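4. Puesta en marcha de la célula para jornadas de puertas abiertas

Esta sección se aplica a la célula Surkari de dos brazos cuando se utiliza ante visitantes. El montaje mecánico se explica en la sección 2.

4.1 Preparación

1. Cierre el acceso a la célula y coloque al público detrás de la línea del suelo.
2. Coloque la bandeja roja con la fruta en el lado derecho de la mesa.
3. Revise el recorrido de los cables morados. Deben poder seguir a cada brazo sin tensarse.
4. Conecte la alimentación y cargue el programa 27 (Umwood).
5. Lleve las dos pinzas al centro de la mesa, enfrentadas.
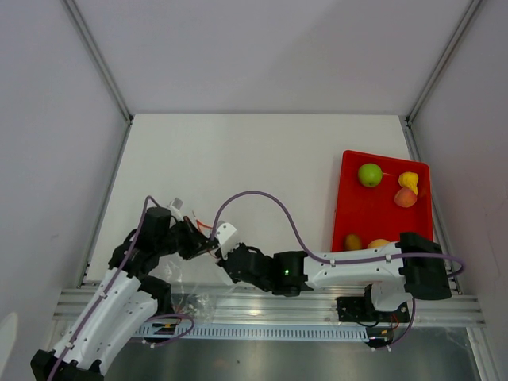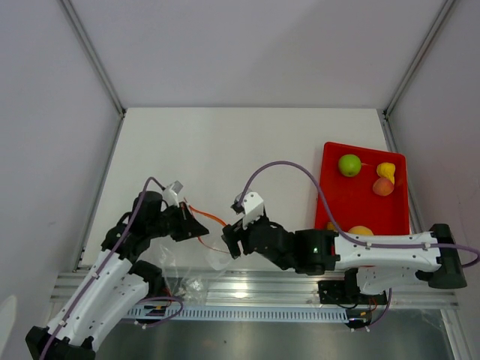
6. Ejecute un ciclo a velocidad reducida antes de dejar entrar al primer grupo.

NOTA: El programa 31 mueve solo el brazo izquierdo. Úselo para grupos escolares.

PRECAUCIÓN: No introduzca las manos en la célula con los motores alimentados, aunque los brazos estén parados.

4.2 Durante la visita

1. Mantenga a un operador junto a la parada de emergencia.
2. Si aparece el código 61, pulse la parada, espere a que se detengan los dos brazos y repita el paso 4 de la preparación.
3. Anote la incidencia en el registro y avise a Gunhild Lauritsen.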